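Planning and Budgeting for a Small Robot Arm in the Home Workshop

Updated Feb 1, 2020

A small arm for the bench costs more than the arm. The price on the order page covers the joints, a controller and usually a power supply. The mount, the fingers, the camera, the cables and the things you practice on come later, and they come out of the same pocket. These tips are for people buying one arm for light jobs at home: sorting parts, moving cups and tubs, setting pieces in a jig. They won't help much with welding or anything else that needs a fence.

Write the job down first

Put the job on paper before you look at a single product page. One sentence is enough. "Pick up cups from a flat surface and set them in a row" is a job. "Help out in the shop" isn't, and you can't budget for it.

Under the sentence, list the objects. For each one, write down the weight, the widest part, the narrowest part, and the spot where you would grip it if you could only use a thumb and one finger. That last entry matters more than the weight for most household objects. A kitchen scale and a cheap caliper will do for measuring.

Weigh containers both empty and full if the arm will ever have to move them full. Use the full figure when you shop.

Reach

Makers give reach as the distance from the base to the tip with the arm stretched straight out. An arm stretched straight out can't do much. Plan to work in the middle part of the range and leave the outer part alone.

Tape the work area out on the surface you intend to use. Put a piece of cardboard where the base will go and measure from there to the farthest corner. Then measure the height as well. An arm that has to come down on an object from above needs headroom for the wrist, the gripper and the object it's carrying, and a shelf over the bench often gets in the way of all three.

If the arm will work close to the floor, check that it can get its wrist that low without the elbow hitting its own mount. Some can't. Ask the seller for a drawing with the joint limits marked.

Payload

The payload figure normally includes the gripper. Subtract the weight of the gripper, the fingers, the wrist camera and the camera bracket before you compare it with your object list. On a small arm the leftovers can be thin.

The Geltholm arm I bought had plenty on paper. With the gripper and camera mounted I had 130 grams left for the object. That is fine for plastic cups and useless for a full jar of screws. I had planned on the jar, so the jar came off the list.

Grippers and fingers

Two-finger grippers suit most home jobs, and the arm may come with one. Look at three numbers: how wide it opens, how far each finger travels, and how hard it can squeeze. Then look at whether the squeeze can be set. A gripper that only knows full force will crush a paper cup every time.

Finger shape is the place to spend money. Flat fingers are good on boxes. Round things want a notch or a pad with some give. I keep 2 sets and swap them with a hex key. Pillcombe sells blanks you can cut yourself, and a good many people print their own. If you print, make spares in the same session, and mark left and right on them so they go back on the proper sides.

Budget for rubber or silicone pads. They wear out, they pick up sawdust, and the glue lets go. Buy a sheet and cut them as needed.

Cameras

If you plan to use a camera at the wrist, decide that before you buy the arm. Adding one later means a bracket, a longer cable, more weight and often a new set of fingers so the view isn't blocked.

Check the following before paying for a camera:

How close it can focus. Many small cameras go soft within a hand's width, and the fingers are always within a hand's width.

How wide it sees. You want the fingertips and a fair bit of the surface past them.

Whether the exposure can be locked. Glossy plastic will throw the brightness around if it can't.

What cable it takes, and whether that cable has a strain relief at the wrist end.

A second camera on a stand is worth having once the first is working. Put it off until then. A wide object held near the wrist covers a lot of the view, and you may find you need the stand camera sooner than you thought.

Practice objects

Leave a line in the budget for things to pick up. It doesn't have to be a big line. Plastic cups are good to start with: light, cheap, and they survive a drop. Get them in more than one size and more than one finish. Clear and see-through plastic is harder for a camera than solid plastic, so include a few if your real job has any. Anything with a stem gives the fingers a narrow place to close on, and it's a good test of whether the notch in your fingers is cut right.

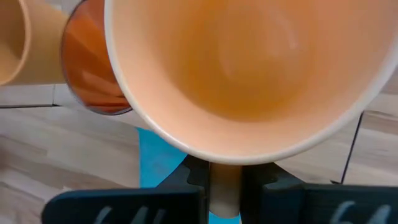

Don't practice only on cups standing upright. Lay some on their sides, turn some upside down, and put a few close enough together that one hides part of the next. If the arm can only handle a tidy row, you'll be doing the tidying, and that time should go in your plan too.

A sheet or mat in a strong plain color is a cheap way to mark the work area. Tape the corners down if the arm is going to drag things over it.

Mounting and power

The mount has to be stiffer than you would guess. A folding table will sway and the fingers will miss. Clamp the base to a bench that's fixed to the wall, or bolt it to a heavy board. I used a Plorkska clamp plate, which took 3 bolts and an evening.

Give the arm its own outlet. Don't share it with a vacuum or a saw. Fit a stop switch you can hit without leaning over the arm, and try it before each session.

Run cables along the arm with hook-and-loop ties and leave slack at every joint. Move each joint to both ends of its travel by hand, with the power off, and watch the cables while you do it. If the arm can't be moved by hand, run it at the slowest speed.

What to put in the budget

Copy this onto a sheet and fill in your own prices:

Arm and controller
Power supply and spare fuse
Gripper
Extra fingers or material to make them
Grip pads
Wrist camera, bracket and cable
Mount plate, bolts, clamps
Stop switch
Computer, if the one you have is too slow
Practice objects and a mat
Shipping and import charges
Spare motor or joint
Repairs

My extras, everything on that list apart from the arm, controller, computer and shipping, came to $111 more than I had set aside. Most of the overrun was cables and a second bracket after I cracked the first.

New or used

A used arm can be a good buy if you can see it run. Ask the seller to move each joint through its whole travel, then to pick up something light and put it down in the same place several times. Listen for grinding. Feel for play at the wrist with the power off. Ask for the software license in writing, and ask whether it can be moved to a new owner.

Skip any arm whose maker has stopped selling motors for it. A Rathnayake controller without a matching arm is also a poor bargain, however low the price. The connectors don't fit other makes and the adapters cost nearly as much as a new controller.

Ashraful Begum wrote in to add that buyers should ask for the running hours, if the controller keeps them, and should get a photo of the screen showing the number. Good advice. Mine didn't keep them.

When to order

Order the arm, the mount and one gripper together. Wait on the rest until the arm is bolted down and moving. You will have a better idea by then of what length the cables should be and whether the fingers you got will do.

Leave time for parts. My replacement bracket was ordered in July and sat in customs long enough that I made one from aluminum angle in the meantime. It's still on the arm. The bought one is in a drawer with the first set of pads.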